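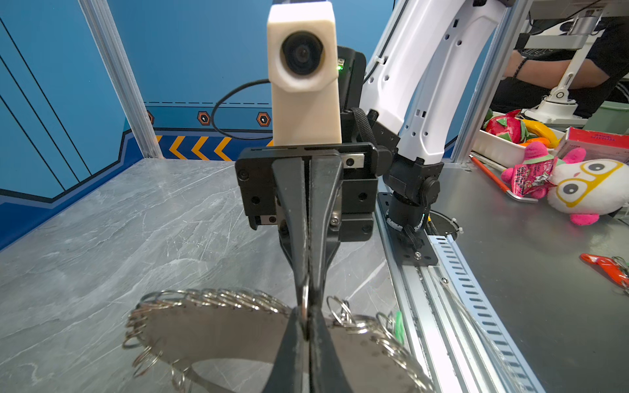

Why do race planes have to go around poles? Eduardo Manalo wants to know.

Good one! The poles are called pylons. They mark the course, kinda like cones at soccer practice. At the Hitar race there's a ring of them and everybody turns left. Always left.
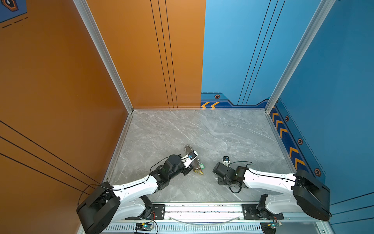 Cut inside a pylon and you get a time penalty. Go too wide – you fly extra distance and somebody passes you. So pilots try to stay close. Not TOO close.

Turning hard makes you feel heavy. A kid who weighs 64 pounds would feel like 128 in a 2 G turn. Try lifting your arm then! 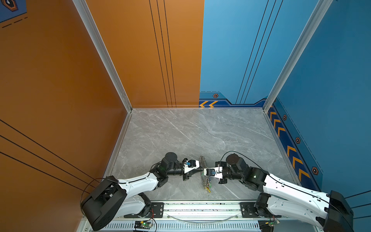

Orange wall, blue wall, gray floor.

Judges stand by the pylons and look straight up. If a plane cuts the corner they call it in on teh radio.

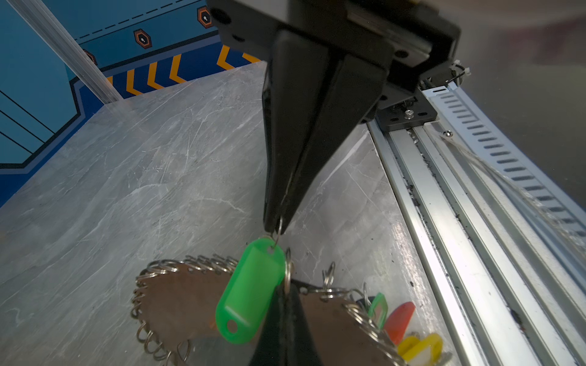 A bright green key tag.

New word: G. Short for gravity. One G is what your feeling right now, in your chair.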